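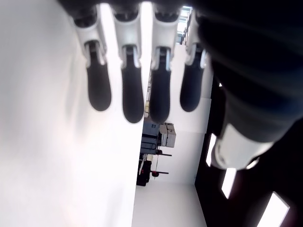
Wrist camera view, four fingers of the hand in rest pose. Image is sideways; see "Orientation" before filing a bug.

Plokesau: wrist-view recordings for comparing hands and controllers

Version notes dated 2024-11-12
Maintained by Otakar Urban and Drahomíra Holub

What you get

Plokesau is a set of short recordings made while we tried to decide which controller to keep for our four-fingered hand. We had two candidates, Braseck and Droltus, and a strong opinion about each. The opinions changed places in February and have stayed there, so we recorded everything in case they move again.

The set holds over 1000 episodes. Each one has video from the wrist camera, joint positions, commanded positions, motor current and a text note from whoever was at the keyboard. The notes range from "good grasp, slight slip on lift" to "no." We left them as they were written.

Both controllers drive the same hand on the same arm. An earlier plan included a parallel gripper as a baseline, and the gripper did so well on the simple tasks that it hurt morale. It has its own folder, and the scores are in the same format if you want to see for yourself.

Folder layout

episodes/braseck – everything run under Braseck
episodes/droltus – everything run under Droltus
episodes/gripper – the parallel gripper, 300 episodes
calib/ – camera and joint calibration, one file per recording day
notes/ – operator notes, one text file per episode
tools/ – loader, viewer and the script that made the summary tables
attic/ – do not use; kept so that old links don't break

Episode names are the controller, the task and a running number. Gaps in the numbering are runs we threw out because logging died partway through. Bad grasps were never a reason to throw a run out, or the set would be a good deal smaller.

Tasks

pick_block: lift a foam block and hold it
pick_cup: the same with a plastic cup, upright
turn_knob: quarter turn and release
pinch_card: pick up a playing card from a flat table
handoff: pass an object to a person who has been told to be patient

pinch_card is the hard one. Rounded fingertips and thin flat things do not get along, and Braseck's answer is to press harder. Droltus slides the card to the table's edge and takes it from there. We hadn't planned for that in the scoring, so the field "assisted_by_edge" was added later and is empty in the older episodes. Read empty as unknown, please, and not as false.

Camera

The camera is small and sits at the wrist, looking along and across the fingers. It was mounted by Drahomíra on a bracket from Raudsepp that was meant for something else. The view is good for watching the black fingertip pads and poor for almost everything else. In many rest poses the hand itself takes up much of the picture, the palm goes dark and blurry, and any bright surface nearby washes out to plain white. Exposure was left on automatic for the Braseck runs and fixed for the Droltus runs. This is a real flaw in the comparison if you train anything on the pixels, and we would do it differently now.

The room shows up behind the fingers in plenty of episodes: boxes, equipment, ceiling lights. Things got moved between days. A model that learns to tell the controllers apart by the cardboard has learned something true, but please don't send us the paper.

Orientation

Video is stored the way it left the camera. The fingers may hang from the top of the picture with the floor and ceiling off to odd sides, and this is expected. We tried rotating every file to match gravity. The arm moves, gravity stays put, and the result made Otakar seasick. The viewer has a --rotate option that takes 90, 180 or 270 and applies one fixed turn for the whole episode.

Finger numbering follows the joint log, starting at the finger nearest the thumb. It does not follow left to right in the video. Two people have reported this as an error and we have thanked them both.

Getting started

Install the loader from tools/ and point it at the top folder:

python tools/load.py --root . --controller droltus --task pick_cup

It prints the episode names and checks that video and joint logs line up. If it warns about a time offset, look for a calibration file with the same day and pass it with --calib. If it warns about a missing thumb joint, you are in attic/ and should leave.

To watch one:

python tools/view.py --episode droltus_pick_cup_0041 --rotate 90

Known problems

Motor current for the second finger reads high across the whole Braseck set. We swapped the cable before starting on Droltus and the number dropped, which tells you about the cable and nothing about Braseck.

Commanded and measured positions use different zero points in the gripper folder. The loader corrects this. Your own loader won't, unless you copy ours.

Some operator notes mention a "clunk." We never found it.

handoff episodes depend heavily on the person. Success there is scored by the operator's judgment, and the two of us disagreed often enough that both scores are included, as score_ou and score_dh. Averaging them is allowed but will not bring peace.

Which controller won

Braseck is quicker and easier to tune. Droltus drops fewer cups. We kept Droltus for the hand and still use Braseck on the bench when we want a result before lunch. The summary tables are built by tools/summary.py, so you can drop the tasks you think are unfair and build them again. Everyone who visits has a different list.

Use and contact

Free for research and teaching. If you publish with it, name the set and the version date, and say which folder you used. Please don't use it to grade a commercial hand: our tasks were picked to separate two controllers on our own hardware, and they say little about anyone else's.

Questions about the camera, calibration and the handoff scores go to Drahomíra. Questions about the loader go to Otakar, who asks that you attach the full output and the command you typed, including the part you are sure doesn't matter.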